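The Zekden Pads

I got the job in Noltham because I can pack a gift box fast. Eleven holidays behind the counter of my aunt's candy store, and it turns out there's a line for that on a form somewhere, because Babita Bhardwaj called me up on a Monday morning and said, "Are you the box person?" I said I guess I was.

What she had was two sets of finger pads and an argument. The Vashisht pads were thin and hard and everybody upstairs loved them (they came with a very nice brochure). The Zekden pads were thick and dark and soft on the face, and only Babita loved them. Somebody had to work both sets by hand, all day, picking up things people really buy, and then say which ones the arms should get. Two weeks, good money, free parking. I'd never touched a robot in my life!

So there I was, standing at a table with a gripper in each fist like a lobster. 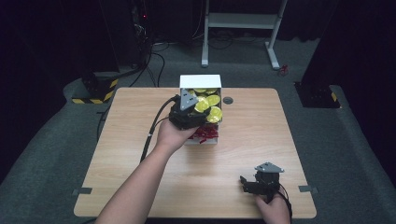 My wrists hurt by lunch. You'd think the squeezing would be the hard part, but the squeezing is easy, it's the weight hanging out past your knuckles that gets you. I kept setting the right one down to rest and Babita kept looking up from her laptop.

"Both hands," she said.

"I only need one."

"The arms come in pairs. They get bored."

That was a joke, I found out later. She had maybe four of them a month and delivered them all like weather reports.

We had a test we called the Zelerholm, after the town she grew up in, where her father ran the post office. He used to make the new clerks pull one letter out of a full sack without disturbing the rest. Our version was the same idea. Reach into something crowded, take one, leave its neighbors alone. Thirty tries with the Vashisht pads, thirty with the Zekden, then swap and go again until you hated your own thumbs.

I was bad at it. I mean really bad, I was embarrassed, because in my aunt's store I could do it with my eyes shut and a customer yelling. The Vashisht pads pinched whatever I went for and shot it across the room like a watermelon seed. The Zekden ones held on fine, but I couldn't feel the moment they touched anything, so I'd close on air, or close on two things and lift them both like a proud idiot.

"What do your fingers do," Babita asked me, "when they're doing it right?"

Nobody had ever asked me that. I had to put the grippers down and think. I picked at the air for a while, feeling silly, and then I said, "They're late. The thumb gets there first and waits."

She typed that in. She typed for a long time, more than I'd said.

After that I slowed down. I'd bring one pad in until it was just resting against the side of the thing, then let the other one come and find it. With the Vashisht set it made no difference at all, they were so slick there wasn't any resting to be done. With the Zekden set it was like somebody had turned the lights on. That soft face would lean on a wrapper and stay leaned. I got 5 in a row and yelled so loud a man from accounting came down to see.

Then I wanted to look at how they opened. I'd been so busy closing them all week.
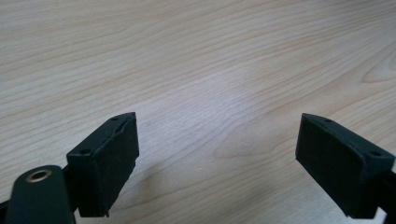 The Second Thursday

September 25, 2025, was the day the people upstairs came down. There were 2 of them, both in the kind of shoes that squeak, and they stayed by the door as if the grippers might lunge.

Babita gave them the numbers. She had roughly 1,000 tries written up by then, and she read through them without any expression. I watched the taller one's face while she did it and I could see he'd already decided on the brochure.

"Speed?" he said.

"Slower," said Babita. "With the Zekden."

"Well, then."

"Would you like to try them?" I asked. It just came out. I'm from retail, you put the thing in the customer's hand!

He didn't want to, but the other one did, a small woman with a cold who hadn't said a word yet. She took the Vashisht set first and sent a piece of candy under the radiator. She laughed. Then I switched her over, and I told her what I'd told Babita, let one side get there and wait. She missed, and missed again, and then she had one. She held it up in front of her face for so long I thought something was wrong.

"My grandmother had hands like this," she said. "At the end. She did everything this slowly."

The tall one looked at his watch. She tried another, and got it, and set it down next to the first.

They told us they'd be in touch in April. Babita said that was upstairs for "we have to find out who's in charge of this." She walked me out to my car and asked if my aunt still needed help over the holidays, and whether a person could learn to do ribbon.

I said come by, we open at ten.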